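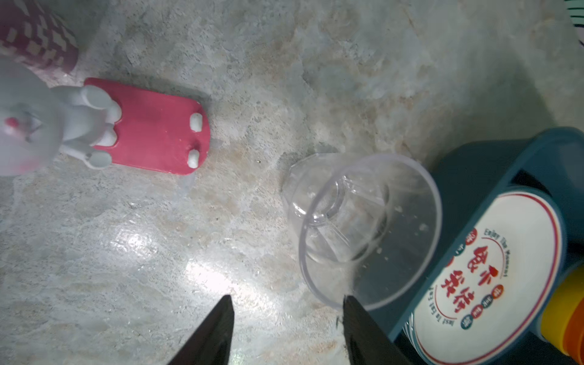 The Gittins book fair opened its doors at 10 on Monday, and the line was already past the parking lot. Admission was 17 dollars, with 40 tables inside, most of them paranormal romance and urban fantasy.

I started at the Clakora Press table. They had the new vampire detective series in paperback, 800 copies when the day began, and the first book was gone by lunch. Zavodent had fewer titles but better prices - I bought two shifter novels and a boxed set.

The afternoon panel on long series ran 20 minutes over. Most of the questions were about when to kill off a love interest. Parking at the Grernix lot is free after four.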